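Roof Windows: Cleaning and Care FAQ

Applies to Hendby center-pivot and top-hung roof windows fitted in sloped ceilings. For fixed skylights, see the separate sheet.

How often should a roof window be cleaned?

Glass: two to four times a year. Frame and sash: twice a year, with the last round in October before the heating season. Windows under trees need more frequent attention to the gutter channel and the lower edge, where leaves and seeds collect.

What do I need?

Two soft cloths (one damp, one dry), a bucket of lukewarm water, a few drops of mild dish soap, and paper tissue for corners. Do not use scouring pads, solvent cleaners, or a pressure washer.

Can I clean the frame with the window open?

Yes. Several surfaces can only be reached with the sash off its seal. Open it a short way, hold or brace it, and wipe the upper frame with a folded cloth. Keep fingers clear of the hinge side while the sash is moving.

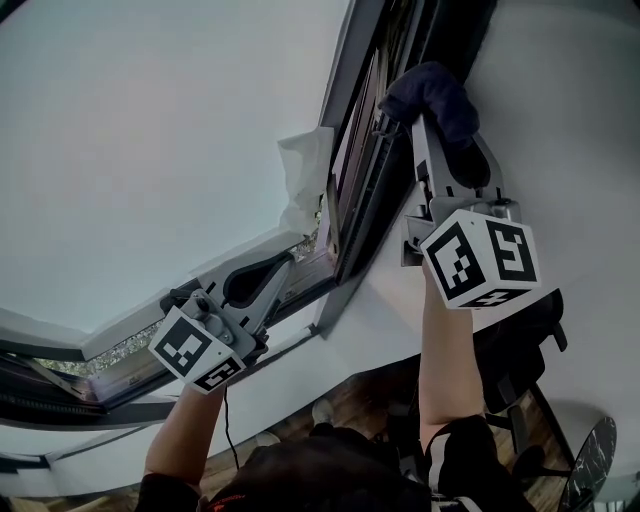

Wiping the upper frame with a dark cloth, sash tilted partly open.

Which part should I clean first?

Start at the top and work down the slope. Clean the frame before the glass, or the rinse water will leave streaks on the finished pane. Dry each side before moving on to the next.

Can I leave tissue in the gap between sash and frame?

For a short time, to soak up water in a corner. Remove it before closing. Paper left against the gasket holds moisture and can keep the sash from sealing.

How do I reach the outside of the pane?

On center-pivot models, rotate the sash fully and engage the barrel bolt. The outer face then points into the room. Top-hung models vary; check the data plate. If the plate shows type 109 or 127, the sash does not rotate and the outside must be cleaned from the roof by a contractor.

What about condensation on the inside?

Some condensation on cold mornings is normal. Wipe it off and air the room for 13 to 20 minutes. If water appears between the panes, the sealed unit has failed and needs replacement — cleaning will not help.

Do the hinges need oil?

Once a year, one drop per pivot. Wipe off the excess. Keep oil away from the gasket, which should be treated with silicone care stick only.

The window is too high to reach from the floor. What can I stand on?

A stepladder with locking spreaders, set on a level floor. Do not stand on a swivel chair or a table.

Page maintained by Yevdokiia Kuzmenko, Hendby technical support.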